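Section 4. Sorting and storing small fabric pieces

The Lustodlow storage set comes with one open box, a stack of tissue sheets and a strip of blank labels. Use this section for brocade pouches, crocheted ornaments, folded cloths and other soft items that lose their shape in a drawer. Sewing tools and anything with an exposed pin go in the Zurka tray (Section 6).

4.1 Before you start

1. Set the open box on the floor or on a low table with clear space on two sides.
2. Wipe the inside walls with a dry cloth. Do not use spray cleaner.
3. Wash and dry your hands. Take off rings and bracelets.

Caution: Satin-type fabrics snag easily. Check the box rim for rough spots before you load it.

4.2 Brocade and other shiny fabrics

Woven flowers and scrolls are made with threads that can lift if they are rubbed. Hold the piece by its sides and keep your fingers off the raised parts of the pattern.

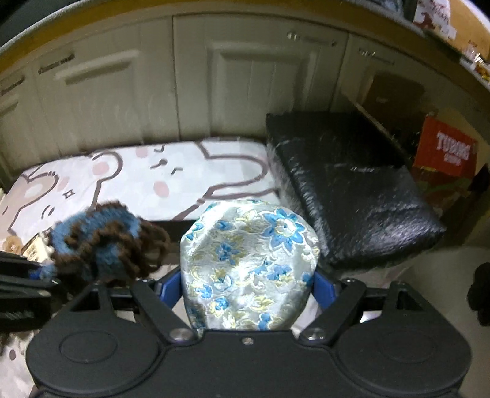

4. Stand the piece upright and let the sides settle. Light creases can stay. Do not press them flat by hand.
5. If the piece is hollow, put one crumpled tissue sheet inside. Stop when the curve holds.
6. Wrap one more sheet around the outside and tuck the end under.

Note: White and silver grounds pick up dye from dark yarn. Always wrap them, even for a short time in the box.

4.3 Crocheted pieces

7. Pick up a crocheted piece at its base, where the stitches are tightest. Do not lift it by a ruffle.
8. Let any hanging loop drop free, then check it for knots.
9. Open out folded ruffles with a fingertip. Bobbled edging should face up.

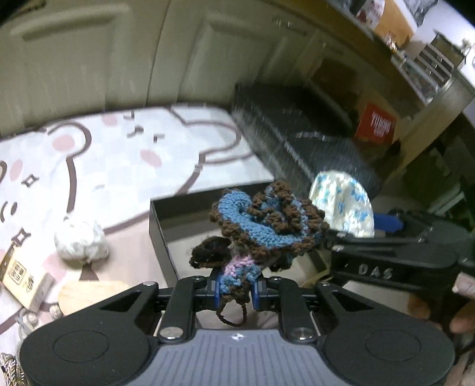
10. Lay the piece in the box with the loop folded once underneath it. Do not wind the loop around the ruffles.
11. Leave a finger's width between pieces. Do not stack crochet on crochet.

4.4 Folded cloths

12. Fold printed cloths with the pattern out so you can tell them apart without unfolding them.
13. Slide them in last, on edge, along one wall of the box.

Caution: Do not force a cloth in. If it bows above the rim, move it to a second box.

4.5 Labels and refills

Write the contents on a label and stick it to the short side of the box. Tissue refills are sold in packs of 20 under part number 431. Extra labels are part number 1148. The Iresetti lid fits this box but must be ordered separately.

Refold wrapped pieces along new lines every September.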